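Fetesthorpe Home Board > Closets & Drawers > divided tray for socks, worth it??

zerrin_a
Been rolling everything for 3 weeks now. Got a wooden tray with square compartments, one bundle per square. Dark stuff first, then patterns. Loving it so far but the patterned pairs keep popping up over the edge. Anyone else?

grellonwood12
Fold in thirds, then roll. Cuff last. Mine stay put.

Usix
Don't roll. Kills the elastic, had 2 good pairs go saggy on me. Fold flat, stack, done. Trays waste space anyway

zerrin_a
Flat stacks fall over in my drawer tho. Heres where I'm at, basket still to go thru
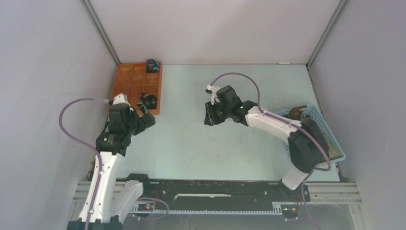
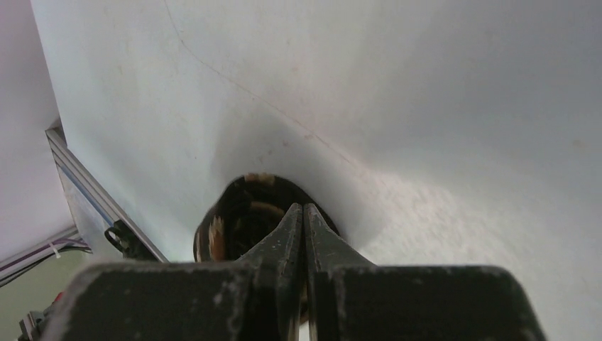
Going to keep the right column for cloth stuff and leave the rest open til I know what I need. Maybe belts? Anyway it's only May, the wool ones get packed away soon so thats less to fit.

yupin_r
Belts need a wider square IMO. I do hankies and thin scarves. Also — measure the drawer BEFORE you buy, I had to return one, lid of the dresser wouldnt close over it

Usix
still say you could fit double in there folded flat

yupin_r
Sure and then you dig for 12 minutes to find the pair you want. No thanks

grellonwood12
Elastic thing is only if you flip the cuff over super tight. Roll loose, no problem. Been doing it for years

zerrin_a
ok trying the thirds thing tonight. Usix I'll do one square flat just for you — will report back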